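Play Food Storage, Wallida Set

Bread and produce pieces with a white plastic drawer unit, a woven basket and a white tabletop. Gallery by Marcela Skála, 19 Dec 2018.

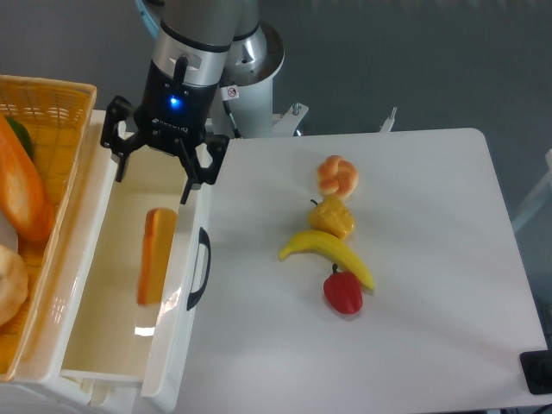

Can the toy bread be stored with the vegetables?
Mixed storage is fine if all pieces are clean and dry. Keep flat slices in a drawer and long loaves in a basket.

Peppers and bananas go back last, as their curved shapes waste space at the bottom of a drawer.
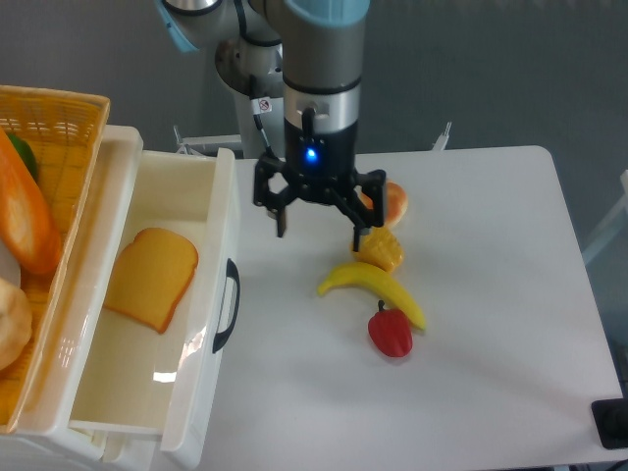 Longer pieces should be laid down first, with small rolls filling the gaps. The full set has over 20 pieces and needs 2 drawers.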